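Section 4: Setting the Table with Your Bullow Placemats and Bowls

Welcome back! If you have come straight from Section 3, your placemats have been washed once and your bowls have had their labels soaked off, and now comes the part most of us enjoy, which is getting everything onto the table so people can sit down and eat. We have written these steps for an everyday meal at home, a pot of soup on a Saturday, say, or a big salad in the middle of the week. If you are planning something fancier, read this section anyway and then go on to Section 6, where Luana Bezerra has put together some lovely ideas for company.

Before you begin

You will need a clear stretch of table in front of each chair, a placemat for each person, a bowl, and a fork or spoon. A soft cloth is handy too. Groceries can wait at the far end of the table if you haven't had a chance to put them away (it happens in our kitchen all the time), as long as they leave elbow room for everyone.

1. Wipe the table with a damp cloth and then go over it again with a dry one. Crumbs under a placemat make little bumps, and a bowl of hot soup will find every one of them.

2. Choose your bowls. The wide, flared shape is good for salads and pasta, and the deeper ones in the Didon range are better for soup. You are very welcome to mix them.

3. Bring the bowls over one at a time, holding each by the outside and keeping your thumbs off the rim. Set them down gently and well back from the edge of the table, especially if small children will be joining you. 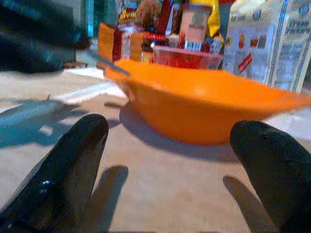

Fig. 4-1. Orange bowl on the tabletop, with utensil.

Caution: The bowls are plastic. Please don't use them in the oven, under the broiler or on a burner, and keep them away from a stove top that is still cooling down.

4. Lay out the placemats. Start with the place closest to you and work your way along, smoothing each one from the middle outward with the flat of your hand. For two people sitting side by side, leave a narrow strip of table between the mats so that nobody's fork wanders into the neighbor's dinner. Fabric placemats relax after an hour or so on the table, so don't worry about a faint crease from the package.

5. Check the near edge of every mat. Some people like a little fabric hanging over the front of the table and others prefer it flush. Dalva Moura, who tested these mats with her own family through most of February, likes hers flush, and we have come around to her way of thinking in homes with toddlers, who do love to pull.

6. Place a bowl on each mat. Toward the far half is a comfortable spot if you want room in front for bread or a small plate. Otherwise the center is fine.

7. Add the fork. You can lay it beside the bowl in the usual way, or rest it across the rim with the tines inside and the handle pointing off to the left or right, whichever suits the person sitting there. 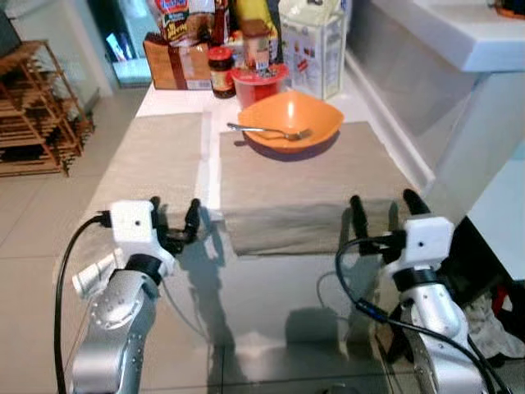
Can I put the placemats in the dryer?
We recommend line drying. A short, low-heat cycle won't ruin them, but the fabric may shrink a little and the corners can start to curl.

Note: A fork balanced on a rim is fine while you are getting ready, but do lift it off before you ladle in anything hot. A gentle bump is all it takes to send it into the soup.

8. Take a step back and look over the whole table. Straighten any mat that has crept sideways, and move anything that rolls, such as fruit or a child's ball, before you bring out the food. If your table has a glossy white top, look along it from a low angle to catch any streaks you missed in step 1.

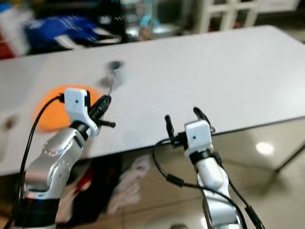

9. Fill the bowls. Leave a finger's width below the rim for soup, and a bit more if you are carrying full bowls in from the kitchen.

10. Call everybody in! If somebody is running late, cover that bowl with a small plate to keep the food warm.

After the meal, shake the placemats out over the sink and rinse the bowls soon, before tomato sauce has time to leave a tint. Storage is covered in Section 5.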